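Home Beer Opinion Homebrew About Contact

5 min read

Let the Small Beer Be Small

I had a pint of table beer at Joltley in June, sitting at the end of the bar at four in the afternoon with nothing much to do, and I have been thinking about it ever since, which is a funny thing to say about a beer that most people would finish and forget. It was pale and a little bready, with a bit of lemon peel in the nose and a dry finish that made me want a pretzel. I had two of them and then walked home and fixed the gate.

Now, I love a big beer as much as the next person. There is a shelf in my basement with bottles on it that I am saving for occasions that may never come (my sister's retirement, if she ever gets around to it), and I won't hear a word against a good barleywine in the cold months. But somewhere along the way a lot of us started treating strength as if it were the same thing as quality. I did it myself for years! I would look down a tap list, find the highest number, and order that one.

Bart Kramer, who brews at Zastville and has been patient with my questions for longer than I deserve, told me that the small beers are the ones he loses sleep over. A big stout with coffee and vanilla in it can hide a warm fermentation or a tired sack of malt. A little pale ale has no place to put its mistakes. He dumped a whole batch of his last spring because it tasted, he said, "like a wet cracker," and he charged less for the next one than for anything else on the board, because that's what people expect to pay.
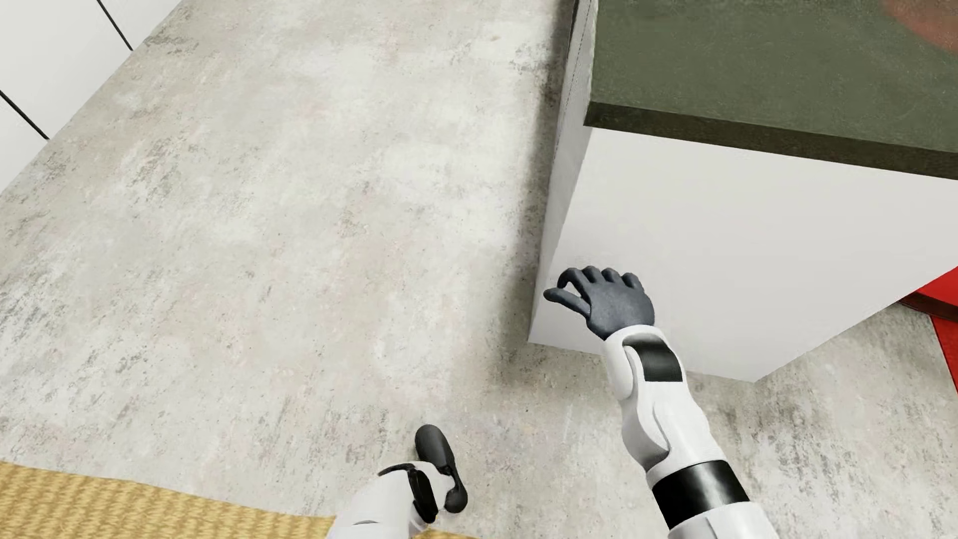
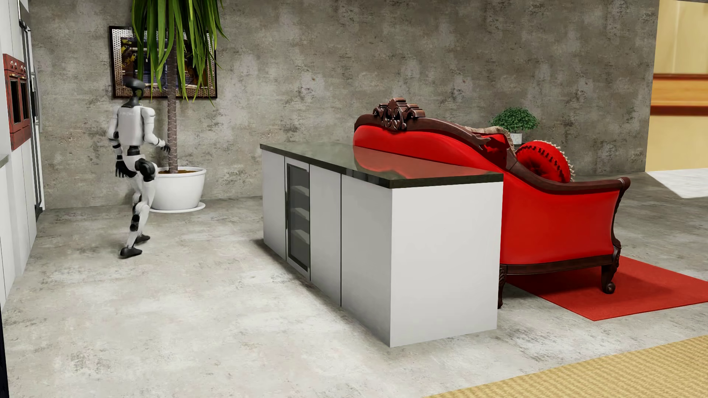 So how strong should a table beer be? Somewhere between 2 and 4 percent is the range I would hold to, and I get a little grumpy when a brewery puts the name on something closer to 5.

I know that last part will sound fussy. A 5 percent beer is a perfectly nice beer, and I have a fridge with several in it. It's just that words ought to mean something, and if I order table beer with lunch I am counting on being able to read my mail afterward. Teodora Petek, who runs the bottle shop I go to, keeps more than 316 different beers on her shelves, and when I asked her to show me the ones under 4 percent she walked me to one short row near the register. She would stock more if there were more to stock, she said. The Juhász one is lovely, by the way, soft and grassy, and the Cukine is worth a try if you like a bit of tartness and don't mind a cloudy glass.

What I would like from breweries is pretty modest. Keep one small beer on all year, and don't pull it the minute the pumpkin things show up. Pour it in a full-size glass. Give it a line or two on the menu, the same as you'd give the double IPA, and let whoever is behind the bar have a taste of it so they can say something kind about it when a customer asks.

And from the rest of us, well, buy it. Have it first, before your mouth gets tired. Pay an extra dollar for it without grumbling, if that's what it takes to keep Bart and people like him making it. I'll be back at Joltley this week, at the end of the bar, and if they've still got it on I'm having the table beer again.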